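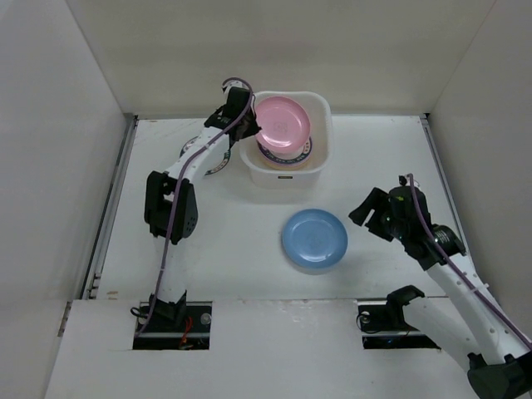 A pink plate in a white bin.

How to follow a flood or conflict story without getting lost

When the river rose at Dretudero last November, I read 50 reports before breakfast and came away more muddled than when I'd started! So do begin with one short local bulletin, and write down the place, the hour and who is speaking.
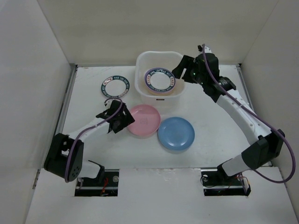
Two arms and a pink plate on a white tabletop.

Next, look at the numbers. One paper had 319 families moved out of Ziren, another said almost 800 people, and both were right (families and people, you see, are counted differently).
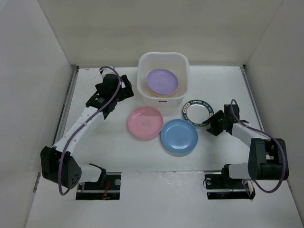
Then wait until evening and read the Kereama and Jekow pages side by side. Mark anything that only one of them carries, and leave it in pencil until a second source turns up.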